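Drive swap challenge, is it worth our February slot?

semar_lurker
Our club has one arm and one slot left before regionals. The Praston build wants us to do the hard drive swap. I read their write-up twice and I'm not sold. They claim 100 good swaps out of 104. Over how many afternoons? With the chassis bolted down and somebody nudging the caddy straight between runs? It doesn't say.

vudcombe_b
We did it last year. 11 clean runs out of 23, and that was with a chassis that never moved. The grasp is the easy bit. Lining the caddy up with the slot is where it falls apart.

joegi_fan
You guys gave up early. Wrist camera view from our bench, UR arm, drive in the fingers:

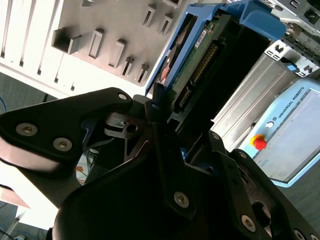

Re: what does that prove?

semar_lurker
It proves you can hold a caddy. Look at the tilt on it. I'd want to see the same caddy seated in a bay, ten in a row, no hands.

joegi_fan
The tilt is fine, you correct it on approach. Jõgi's script does it with two waypoints and a slow push.

vudcombe_b
We ran the Jõgi script. Slow push on a crooked caddy is how we bent a rail. Also, what's your force limit? You never posted it.

joegi_fan
Will post it tonight. And your rail was bent before you started, you said so in the other thread.

vudcombe_b
I said it MIGHT have been.

semar_lurker
So no numbers from either of you. I'm telling our kids to do pull only, skip the insert, and take the lower score. If the force settings show up before we lock the plan I'll look at them.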